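Guides > Shelving > Sukier bolt-free range > Section 3

Section 3: Putting up the uprights and shelves

By Koen Bakker, November
Last updated by Jolien Vanhove
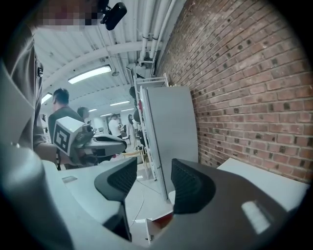

Can one person put up a Sukier bay alone?

You need two people until the third shelf is in. After that, one can carry on while the other makes tea.

Before you start

Sweep the floor. A bay stood on a stray screw will lean, and it will go on leaning however firmly you speak to it. Each bay comes with four uprights, five shelves and a bag of clips, all in the long carton marked Van Wijk.

Steps

1. Lay two uprights flat with the slots facing each other. The narrow end of each slot points down. Check this now; everyone at Anerville has built one upside down, including the author of this guide.

2. Fit a cross beam into the lowest slots and tap it home with the rubber mallet. A shoe will do. A claw hammer will not.

3. Make the second end frame the same way.

4. Stand both frames up, 2000 mm apart, with a person holding each one. Fit the long beams at the bottom first, then at the top.

5. Drop in the bottom shelf and check it with a level. Turn the feet until the bubble behaves.

6. Add the other shelves from the bottom up. Push a clip into every joint as you go – not at the end, when you'll have lost the bag.

7. Fix the bay to the wall with the Perkeck bracket, part 102.

CAUTION: The most any shelf may hold is 264 kg, spread evenly. Heavy boxes go at the bottom. Don't climb the shelves, even for something light.

Note: If you have a clip left over, you've missed a joint. Go back and find it before loading anything.

Spare clips are listed in Section 7, under small parts.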